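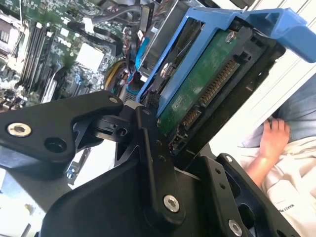

Hard drive in its blue carrier, computer case open

Re: [chorlist] Ondden method and going flat

Jocelyn Dela Peña wrote:

> Hi everyone,
>
> Back from the Grenby weekend and still buzzing! For those who
> weren't there, the Saturday-style format is gone and it's now one
> long workshop built entirely on the Ondden method. Very short
> version: the choir stops using the piano altogether, every warm-up
> is sung over a held drone, and each part learns its line against
> the drone before it ever hears the other parts. We did the
> Sarmiento Ave Maria this way. When we started we were dropping
> nearly a semitone by the end. After one session of 50 minutes we
> finished bang on the note. I checked it with the tuning fork
> myself and so did the person next to me.
>
> The leader explained that choirs go flat because the piano
> trains us into equal temperament and our ears fight it. Once you
> take the piano away the voice finds its natural tuning and the
> pitch has no reason to sink. It made total sense of things I've
> heard in my own choir for years.
>
> I'm going to suggest we do a full term of it at Vondside. The
> handbook is $50 and covers one choir. Has anyone else tried it?
> And would anyone want to split the cost of bringing the leader
> out here for a day?
>
> Jocelyn

Jocelyn, glad you had a good weekend, and I mean that. The last time I went to Grenby I came home with a cold and a photocopy of somebody's breathing exercises. I have a few doubts about this one, though, and since you asked the list, I'll put them here.

Start with the result. You sang the Sarmiento, you went flat, you worked on it for the better part of an hour, you sang it again and you didn't go flat. I believe every word. I'd also expect the same thing if the leader had spent those 50 minutes having you sing it on "noo", or sitting down, or facing the wall. People who have just been told they're flat and then drilled on the piece will listen harder the next time through. They also know it better. The first read of anything with a slow descending alto line is going to sag, and that piece has one that goes on for most of a page.

What I'd want to know is what happened the next morning, cold, with no drone beforehand. Did you sing it again? If you did and it held, that's more interesting to me than anything in the handbook.

On the explanation. It's a nice story but it has a hole in it. If the piano were what made choirs go flat, choirs that rehearse without one wouldn't. I sang for years in a chant group that never had a keyboard in the room. We gave ourselves a note from a pitch pipe and that was it. We went flat like anyone else. On a bad night we went so flat that the basses had to leave out the bottom of the psalm tone. There was no equal temperament anywhere near us unless it came in with the pizza.

The second problem is that pure tuning doesn't guarantee a steady pitch. With some progressions it's the opposite. If every singer tunes every chord perfectly to the one before, by holding on to the common notes, the whole choir can end up lower than where it started, and all of them will have been "in tune" the entire time. This is the old comma business. Anyone who wants to try it can take I, vi, ii, V, I, hold the common note each time and tune everything else to it without beats. Do it slowly, go round a few times, then play the tonic. I've done it with a quartet of stubborn people and we were surprised how far down we'd gone. Somebody has to cheat a little at the ii chord to get home, and good choirs do that by instinct. So when a leader says the natural voice has "no reason to sink", I'd like to hear what he or she makes of that progression. Maybe there's an answer. It may even be that the drone is the answer, as you can't wander off from a note that's sounding the whole time. But then it's the drone doing the work, and you have to take it away for the concert.

Which brings me to my main worry about a full term of it. A drone is lovely under anything that stays put. Chant, yes. The opening of the Sarmiento, yes, as it sits on one chord for ages. But what do you do when the music modulates? In the middle section it goes to the mediant for 13 bars and I can't see how a tonic drone is anything but a nuisance there. Did the leader move it? Drop it? I'd like to know, because I have used drones with my own lot on and off and that's always where it fell apart. The tenors cling to the old note like it's a railing.

I'd also be careful about teaching each part alone against the drone before it hears the others. I can see the attraction. But my altos, who are mostly good readers and mostly nervous, would learn a beautifully tuned line and then get the fright of their lives when the seconds came in a tone away from them. Half of what an inner part needs to learn is what it's going to be rubbing up against. I'd put the parts together early, badly, and clean up afterward. Others here will disagree and some of them run better choirs than mine.

Now the things I think do make amateur choirs go flat, for what it's worth. None of it is original.

Repeated notes. Everyone lets them slide a hair each time. Tell them to think each one higher and you get half your pitch back for free.

Falling thirds sung too wide, and rising tones sung too small. I have my lot sing up and down five notes in one breath and check where they land. It's dull and it works better than anything else I've tried.

Vowels. A sleepy "ah" at the end of a phrase will take the whole section down with it. The Latin helps here if people sing it properly, and doesn't if they sing it the way they talk.

Singing too softly without enough air. The Sarmiento is marked pianissimo for far too long and I've started ignoring that until the last couple of rehearsals.

The room. Ours is carpeted and we drop in it. The same people singing the same piece in the stone church down the road stay up. What was the room like at Grenby? If it's still that hall with the bare floor and the high ceiling, you'd have had a lot of help from the building.

Tiredness and the key. I've moved pieces up a semitone and had the problem vanish overnight. I've no idea why, and I don't trust anyone who says they do. It's cheaper than a handbook.

As for the handbook, I've seen a copy. A friend in another choir lent it to me in March. It's well laid out and some of the warm-ups are good, in particular the one where half the choir holds and the other half slides through the note and comes back. I've stolen that. But there's a chapter near the front on why the method works that I found hard going. It tells you that singers trained this way "recover" their tuning, and there's a table with before and after results from the author's own choir. I looked for how many singers, and it's 13. I looked for how it was measured, and it doesn't say. There's no other choir that did the same amount of rehearsal the usual way, so you can't tell the method from the rehearsing. I'm not accusing anyone of anything. I'd only want a bit more than that before I gave up the piano for a term.

If you do go ahead at Vondside, could I talk you into trying it properly? It wouldn't take much. Pick two pieces of the same sort of difficulty. Do one with the drone and no piano, and one the way you normally would, with the same rehearsal time on each. Record a run of both at the start, in the middle and at the end of term, with no warm-up on the piece beforehand, and have a person who doesn't know which is which check the last chord against the first. A phone recording is plenty for that. If the drone piece holds up and the other one doesn't, I'll buy the handbook and say so on this list in capital letters.

I'd hold off on the split for a visiting leader until then. I'm not against it in principle, but our choir's money is going on hiring a decent organ for the spring concert and I'd have a hard time making the case on one good weekend.

A couple of smaller things while I'm here. Does anyone have a clean copy of the Sarmiento second alto part? Ours has a misprint at the return of the opening (E natural in the alto, flat in the score) and I'd like to know which one Grenby sang. And whoever borrowed my set of the Easter responsories, I don't need them urgently but I'd like them before Lent comes around again.

M.

(second alto by default, conductor when no one else will)

> PS from me, forgot to say, they gave us all the drone as a sound
> file with the handouts. Happy to send it to anyone who'd like to
> try it at home before deciding. J.

Yes please to the file. What note is it on? If it's F I can use it for the psalm.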